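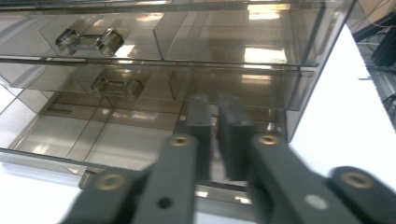 Friesen Library Opens Seed Exchange for Town Gardeners

The public library in Friesen has opened a seed exchange on its ground floor, where residents can take seeds home for free and bring back seeds from their own plants after the harvest. The exchange started on Sunday with 153 kinds of vegetables, herbs and flowers, all of them given by gardeners in the town and in nearby Garkari.

The idea came from Lourenço Amaral, who has worked at the library for seven years and grows beans and peppers behind his house. He said that many people asked him for seeds of an old climbing bean which the shops do not sell anymore.

"I was giving them away in envelopes from my pocket," Mr. Amaral said. "Then I thought, we lend books, we lend tools for bicycles, so why should we not share seeds also?"

A reader with a library card may take up to five packets in one visit. The packets are small paper ones, sorted by plant family and then by the month of planting. On each packet is written the name of the plant, the year when the seeds were collected and the street or village where they grew. The name of the giver is written only if the giver wishes it.

There is no duty to return anything. The library asks, however, that people try to save some seeds from the easy plants, such as peas, lettuce, beans and tomatoes. Squash and pumpkin are more difficult, as different kinds cross with each other very easily in small gardens. For this reason the library accepts squash seeds only from growers who had one kind in the garden.

Sheldon Fehr, a retired teacher of biology, checked the first donations during the summer. From each larger donation he put ten seeds on damp paper in his kitchen and waited to see how many would sprout. Two donations of parsnip were refused, and he was not surprised by this.

"Parsnip seed is good for one year, maybe two," Mr. Fehr said. "People find a jar in the cellar and they do not remember how old it is. Tomato is much more patient."

The money for the exchange was small. The town gave $2158 from its fund for culture, and this was spent on packets, labels, a scale and a printed booklet on saving seeds. The booklet is free at the front desk, and a second printing is planned, with a longer chapter on drying. The garden store Hirkico gave potting soil for the opening day, when children planted radishes in paper cups and took them home.

Mr. Fehr will give a talk on cleaning tomato seeds in September, at 6 p.m., in the reading room. Visitors are asked to bring one ripe tomato and a glass jar with a lid. A second talk, on keeping seeds dry through the winter, will follow when the main harvest is finished.

The exchange is open during the normal hours of the library. Donations can be left at the front desk in any clean, closed envelope, with the name of the plant and the year written on it. Seeds bought in a store are accepted too if the packet was not opened.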